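4. Setting Up Your First Watering Schedule

Your Sallon controller is on the wall and the valves are wired in, so now comes the fun part! By the end of this section you'll have a schedule that waters each bed on its own, and you can go do something else with your mornings.

Before you start, check that the green power light is steady. If it blinks, go back to Section 3 and reseat the ribbon cable (it only goes in one way, so don't force it).

4.1 Set the clock

1. Turn the dial to CLOCK.
2. Press + or - until the hour is right, then press NEXT for minutes.
3. Press NEXT again to set the date.
4. Turn the dial back to RUN. The screen shows the time with two small dots between the numbers.

Note: The controller does not change for daylight saving time. We suggest leaving it on standard time all year. Your tomatoes won't mind.

4.2 Name your zones

Each valve is one zone, and the Sallon handles up to eight. You can leave them as Z1 to Z8, but real names make life so much easier in July, when you're trying to remember which one is the herb bed.

1. Turn the dial to ZONES and pick a zone with the arrows.
2. Hold NAME for three seconds.
3. Spell the name with + and -. You get ten letters.
4. Press OK to save.
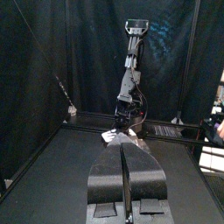

If you make a typo, press BACK to wipe the last letter. Holding BACK wipes the whole name, which is handy when you've moved the strawberries yet again.

4.3 Add a start time and run time

1. Turn the dial to PROGRAM and choose A, B or C.
2. Set a start time. Early morning is best, before the wind picks up.
3. Press NEXT and set the minutes for each zone. Drip lines like long, slow runs; spray heads need far less.
4. Set any zone you don't want in this program to 0.
5. Turn the dial to RUN.

Zones run one after another, so you only need one start time per program. A second start time waters everything twice!

Caution: Do not run a dry pump. If your system draws from a rain barrel, fit the Jokell float switch (part 241) before you save a program.

4.4 Test it

1. Press TEST. Each zone opens for two minutes.
2. Walk the line and look for drips at the joints.
3. Tighten loose fittings by hand only. Pliers crack the collars.

If a zone stays shut, the screen shows code 106. Check that the white common wire is snug at both ends, then press TEST again. Code 155 means the rain sensor is holding everything off, so let it dry out or slide the sensor switch to BYPASS.

Continue to Section 5 for seasonal adjustment.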